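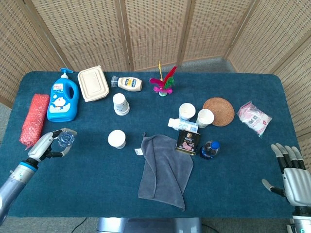
Visitas > Feiras e demonstrações > Zarneck

Notas rápidas da visita à Zarneck, 20/03/2026, escritas no comboio. Depois arrumo isto.

Cheguei atrasado, perdi o café e metade da apresentação. O produto chama-se Duan - robô de dois braços com mãos de dedos articulados, vendido como kit para arrumar mesas, separar artigos, esse tipo de tarefa. Quem nos guiou foi Beat Berchtold, simpático, fala depressa demais para quem tira apontamentos à mão.

A demonstração: mesa forrada a feltro, biombo de rattan à volta, e artigos de casa espalhados. Copos de papel, maionese, lata de carne, detergente com doseador, uma toalha cinzenta dobrada de qualquer maneira. Gostei da escolha, tudo com formas e pesos diferentes. O plástico transparente é o que mais me interessa, no nosso armazém é sempre aí que a coisa falha. A mão esquerda lá pegou numa peça pequena e transparente, copo ou tampa de garrafa, não percebi bem de onde eu estava.

Preço do kit base: 3.178 euros por mês em aluguer, contrato mínimo de 9 meses. Manutençao à parte. O biombo não vem incluído, perguntei. O software de planeamento (Hama) vem, mas a licença é por posto.

Dizem ter cerca de 763 artigos já testados. Pedi a lista, fica para junho. Há um cliente em Sarkau com quatro unidades - vou ver se nos deixam lá ir.

Dúvidas minhas: ruído, troca de dedos gastos, quem dá formação. O Berchtold ficou de responder por mail. O almoço foi bom, a sala estava geladíssima, levar casaco pra próxima.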